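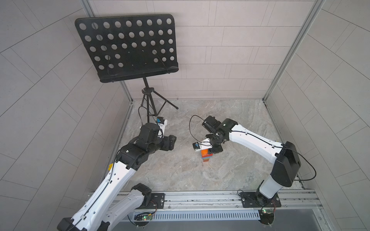

Grunance Visitor Forum > Day Trips and Outings > Free admission at Hutchins Gardens

harborwalker49
Posted Aug 10, 2018
Members are advised that Hutchins Gardens no longer charges for entry on weekday mornings. The Tavent ferry remains a paid service at $5 each way. I recommend the early boat to any party wishing to see the gardens at no further cost.

Graretti_Guest_Desk
Thank you for the notice. Please note that the glasshouse is ticketed separately. Visitors may also reach the gardens on foot by the shore path, which is open from March onward.

northpier38
I must disagree with the recommendation above. The early boat is regularly full, and a party that must pay the ferry in both directions has not had a free outing. The shore path should be listed first.

harborwalker49
The point about cost is accepted. I would not, however, direct families with strollers to the shore path. It has two flights of steps and no railing on the second.
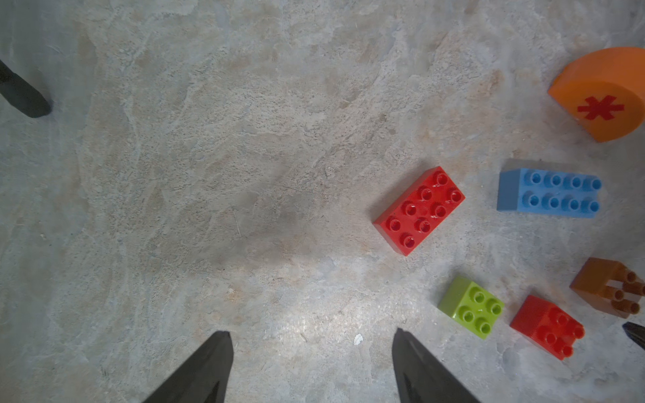

Is there any free parking near the garden entrance?

Graretti_Guest_Desk
Free parking is limited to the lower lot on the Tavent road, with a stay of up to 2 hours. The upper lot is paid at all times.

northpier38
Two hours is not sufficient for the gardens and the beach together. I maintain that walking is the better choice.

harborwalker49
For adults traveling light, agreed. My advice to families stands.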